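Second Shift at Nadstead

The screen said 24 of 35, and I had stopped believing in the other eleven.

Forora paid by the accepted example. Plates into the bin, plates out of the bin, me on the handles and the arms copying me. "It learns from your hands," the woman from training had said. My hands had dropped two plates before lunch. I wondered what it learned from that.

I brought the right gripper over the pink plate and waited for my wrist to settle.

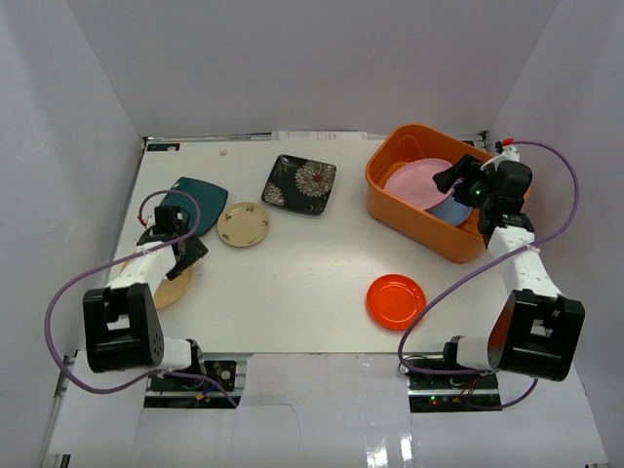
Twenty-Five

Accepted. The black plate with the flowers was still on the table, and I left it for later.

"Does it ever do this by itself?" I asked the supervisor.

"Antoniuk says by September."

"Which September?"

He looked at his tablet. I took hold of the handles again and went for the red plate, slowly, the way you would show a child who you suspected wasn't listening.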